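Breltham toy library will open again in March

March - By Pieter Van den Broek
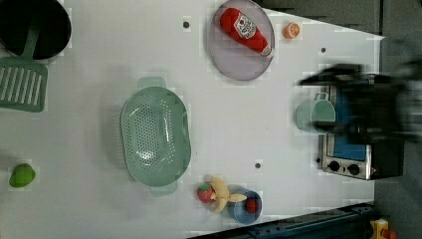 Toy kitchen items, with a pot, a plate and a green colander.

The toy library in Breltham will open its doors again this month, after it was closed for the winter. Families can borrow toys for two weeks and pay 40 cents for each one. The library now has 1000 toys on its shelves - puzzles, building blocks, play food and board games.

The new room is on Devier Street, next to the bakery. It is larger than the old one and has a corner where parents can sit with a coffee. Children under six must come with an adult. Members can keep their old card, and new families can sign up at the desk.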